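4 min read

I have owned hats for most of my life and have never once had a good place to put them. They went on the doorknob, on the back of the kitchen chair, on top of the bread box (my mother would have had words), and every one of them ended up a little squashed. So when my friend Bindu Nadar mentioned the small mesh stand from Brinkmann that she keeps by her front door, I went and ordered one in black that same evening, and paid 40 dollars for it, shipping included.

I've been living with it since November, so I feel I can give it a fair write-up. It's a simple thing – four thin legs and a flat mesh top – and it's sold as a riser for plants or mugs, but I like it best for baseball caps. Air gets in from underneath, which matters after a long hot walk, and the mesh doesn't hold on to dust the way my old shelf did. A quick wipe on Sunday and it's done.

It is small, mind you! Two caps sit on it comfortably if you let them overlap a bit, and the third has to make do with the table. I would have loved one a few inches wider, and if Brinkmann ever makes it I'll be first in line. The legs are slim as well, and I did worry about my tabletop, so I put little felt dots under the feet for the first month. They fell off and I never replaced them, and I haven't found a scratch yet.
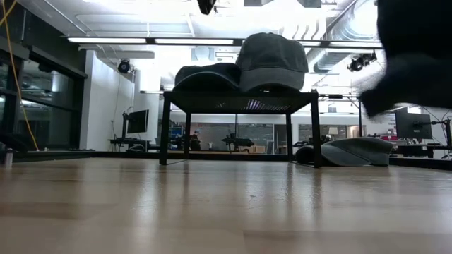

Two caps up on the stand, the third on the table beside it.

My washed gray one is the cap I reach for most, and it has kept its shape nicely up there. The dark charcoal is softer and flops over whatever I do – that's the cap's fault and I won't take points off for it.

Four stars from me. I'm thinking of getting a second for the back hall, where the winter hats are still living in a shopping bag.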